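3.2 Demonstration collection

Demonstrations were recorded at the Kallio site using two modes of input. In kinesthetic mode, the operator grasps the arm near the wrist and guides it through the task while the controller compensates for gravity. In remote mode, the operator stands clear of the arm and commands end-effector velocity from a handheld device, with the gripper on a separate trigger. Both modes log joint positions, gripper aperture and colour video to the Nimomham recorder on a common clock. The retained set comprises 888 demonstrations. 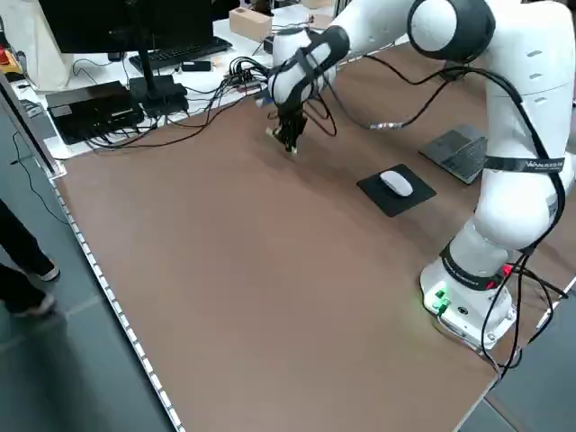
Figure 3. Workspace used for demonstration collection, with the arm mounted at the table and the two-finger gripper pointing down.

Operators received 2 practice trials in each mode before recording began. Following Maeng's protocol, they were told to favour smooth motion over speed and to pause briefly before closing the fingers. Trials in which the arm reached a joint limit were discarded and repeated. The camera view at the wrist was not shown to operators in kinesthetic mode, as early tests found that it drew their attention away from the arm.
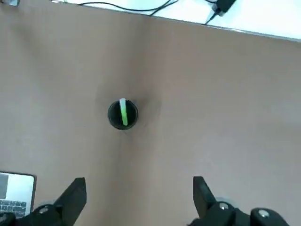 Approach direction proved to be the main source of variation between operators. For upright, open-topped objects, the demonstrated paths fell into around four clusters, which differed chiefly in the height at which lateral motion ceased. Remote demonstrations contained longer pauses at this point than kinesthetic ones, and the pauses were trimmed before training. Labelling of grasp onset was done by Căpraru from the aperture signal alone; video was consulted only where the signal was ambiguous.

Wrist images were cropped to a centred square, and both fingers were left in view. Masking the fingers, as in the earlier Donemeck policy, removed a useful cue to lateral offset. No colour normalization was applied. The effect of each choice on policy behaviour is analyzed in Section 4.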